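Kirnunum (student suturing project)

Kirnunum is a student project at Kolldale in which small groups learn to place stitches in practice pads using robotic surgical instruments. I was in the second group to go through it, and I've been asked to keep this page tidy ever since, so forgive me if it wanders off into things I happen to remember! Corrections are welcome, especially from anyone who was in the first group.

Origins

The project grew out of an evening class taught by Mahnaz Safavi, who wanted her engineering students to have a go at something fiddly and her nursing students to stop being scared of the controls. The first term ran in the old teaching lab on Murer Street with 7 students and one very slow computer. By the following November there were 11 of us and a waiting list, and Farzad Vahidi had come in to look after the software side (he still does, and he still answers messages at midnight).

The name was a password somebody picked for the shared login. It stuck. There was a vote on changing it, which Kirnunum won easily.

How a term works

A term lasts 9 weeks. You spend the first two just passing a needle from one instrument to the other, over and over, and I'm not going to pretend that's thrilling. Then come single knots, then a row of them along one cut, and only after that do you get to choose your own thread. Most people start on the black because you can see what you're doing with it. The pale stuff is lovely once it's in, but it vanishes against the pad the second you look away, and a loop you've lost track of will tighten round the wrong thing.

Everything is done as interrupted stitches, meaning each one is tied and trimmed separately. Mahnaz is strict about this. A running stitch is quicker, but if you make a mess of one bit you've made a mess of the lot, and she'd sooner we had one bad knot sitting next to three decent ones where we could compare them.

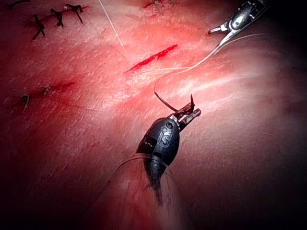
Black stitches and paler ones on the same pad, with the cut in the middle still open.
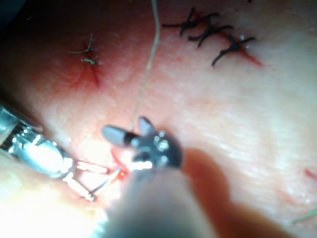
Pads get shared between students, so it's quite normal to inherit somebody else's row and work beside it. I learned loads that way. You can tell who was in a hurry by the tails, and I'm told mine were recognisable from across the room (far too long, every time, right up to the last week).

Marking

There's no exam. At the end of term each student hands in one pad and it's scored out of 80 by two people who haven't seen it being made. Even spacing counts for the most, followed by knot security, then how well the edges of the cut meet. Speed isn't marked at all, although everyone times themselves anyway. Anything below half marks means you're invited back for another go, and plenty of people take it up even when they've passed.

The Shirazi round

Since the third year there's also been a friendly contest called the Shirazi round. Students work in pairs and swap over after each stitch, so you're constantly picking up a thread that your partner has left in an awkward spot. It's chaos and I loved it. My pair came almost last. The winners get their pad framed and hung in the corridor, where it upsets visitors.

Software and logs

Every session is recorded, and Farzad's program draws the path of each instrument tip afterwards as a coloured line. A good stitch comes out as a few clean curves. My early ones looked like a dropped ball of wool. Students keep their own logs and can take them away at the end, and two final-year dissertations have been built on them so far, one about tremor and one about how people's grip changes when they get tired.

There has been talk of getting the software to suggest where the next stitch should go. Mahnaz is against it for beginners, Farzad is for it, and the discussion page has the long version if you've got an afternoon to spare.

Joining

The project is open to any student at Kolldale from the second year onwards, whatever the subject. You don't need any sewing or medical experience. Sign-up is on the sheet outside the lab, and spare places are offered to former members first.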